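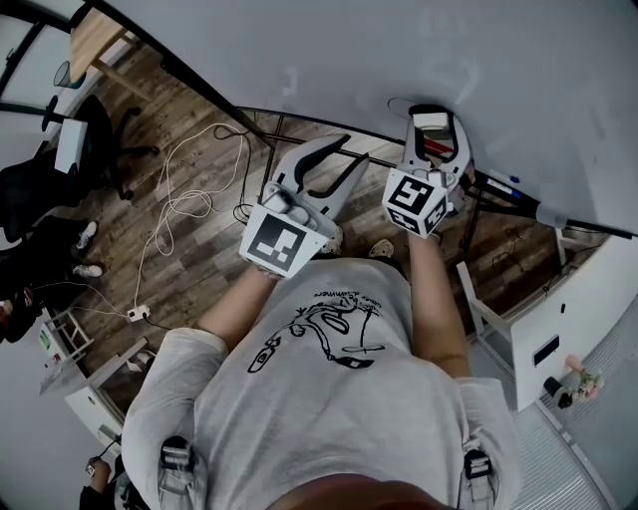
Teaching the machine is a job, and should be graded as one

In August the packing hall at Vokeddale went over to its new arrangement. Two of the four hand-packing lines now run with robotic arms, and the people who used to stand at those lines have been split three ways. Part of the group moved to the remaining manual lines, part moved to machine tending, and a smaller part was sent upstairs to record demonstrations. It is the third group I want to write about, as their work is the least understood on the site and the worst described in its paperwork.

I have worked in process engineering at the plant for long enough to have seen three rounds of equipment come in. The earlier rounds followed a known pattern. A supplier delivered a machine, an integrator wrote the motion program, and the operators were trained to clear faults. The knowledge of how to do the task by hand was treated as surplus on the day the guarding went up.

The current arms are set up in another way. Their control software is built from recordings of people doing the task. A demonstrator wears a camera and holds a gripper in each hand, of the same pattern as the ones fitted to the arms, with printed markers that allow the position of each gripper to be worked out from the video. The demonstrator then picks, turns, places and releases, many times over, with the parts set out differently each time. The supplier, Prornetti, asked for 2,000 accepted recordings per product family before it would train a first model. At the time of writing the upstairs room has delivered for three families, and a fourth is under way.

The first thing to be said is that this is physical work. The grippers are light when picked up and less so after an hour. The arms are held forward of the body, the neck is bent, and the fingers work a closing action that does not match the way a hand normally takes hold of an object. The site ergonomics sheet, which is thorough on lifting and on standing, has no entry for it. The recording room was signed off as an office. An office assessment looks at chair height and screen glare, and it was completed correctly on those terms, but it is the wrong form.

The second thing is that this is skilled work. When recording began, management took the view that anyone could do it and put temporary staff on the first batch. Of the first 600 recordings, only 99 were accepted. The rejected ones had common faults: the hand moved too fast for the markers to be read, the gripper left the camera's view, or the part was released before it had settled. When packers with long service were brought in, acceptance rose within a week. They already knew which way a pouch will slump and where a carton can be held without springing the flap. What they had to learn was how to do it slowly and in view.

Acceptance is also a matter of judgement that the figures do not show. An experienced demonstrator will include recoveries, such as a part that slips and is picked up again, as the arm will meet the same thing on the line. A person working to a daily quota will delete that take and start over. The quota currently set for the room counts finished recordings and nothing else. It therefore pays for the tidy take and discards the useful one. I have raised this through the usual channel and the reply was that the metric would be reviewed.

The third point concerns pay. Under the site agreement, a packer who trains a new packer receives a trainer's allowance for the hours spent. A packer who records demonstrations receives the base rate. The company's position is that the allowance covers instruction of a person and that no person is being instructed. This is a fair reading of the clause as it was drafted. It is a poor reading of what the clause was for. The allowance exists to recognise that knowledge held by one worker is being passed on to the benefit of the employer. That is taking place upstairs on every shift, and the recordings remain in use long after a trainee would have found another job.

I do not accept the stronger claim, heard often in the lunch room, that the demonstrators are packing themselves out of work and ought to refuse. The manual lines were running short on most shifts before the arms arrived. Wrist and shoulder complaints on the carton line were the largest single category in the injury register, and that line is one of the two now automated. If the arms take the repetitive load and the staffing commitment is kept, the hall will be a better place to work. The commitment, however, is in a letter that covers 19 positions and runs to the end of the present agreement. The recordings have no end date.

There is a precedent nearby. The Caldeira works, which handles similar goods, put recording under its training department from the start. Demonstrators there are graded one step above line operators. They rotate between recording and the floor, so that nobody spends a full week on either. They sit in on the sessions where failures are played back, and they may ask for a product family to be re-recorded when the packaging changes. I visited for two days and saw an operator stop a trial and explain that the arm was taking a tray by its weak corner. The engineers had been adjusting the lighting.

At our site the demonstrators do not see the results. The recordings go to Prornetti overnight and a spreadsheet comes back listing accepted and rejected takes, with a code for each. The people who made them do not watch the arm attempt the task unless they walk down to the hall in their own break – and several do. Playback should be part of the shift. It would cost an hour a week and would likely save more than that in rejected takes.

There is the matter of what else is recorded. A camera worn at head height takes in whatever the wearer faces, which includes workmates, screens and anything left on a bench. The consent form signed in August covers the demonstrator only. Storage was arranged under the name Rornunance, the internal project title, and few people outside the project could tell you who has access. A second form, a stated retention period and a named contact are modest requests.

My proposals are ordinary ones. Grade the role. Extend the trainer's allowance to recording hours, backdated to the start of the work. Replace the quota with one that gives credit for recoveries and difficult layouts. Cap continuous recording time and have the task assessed on the correct form. Give demonstrators access to playback. Write the staffing commitment so that it lasts as long as the recordings are used.

None of this needs new equipment or a change to the supplier contract. The agreement is due to be reopened before the fifth product family is scheduled, and the classification schedule is the first item on the list.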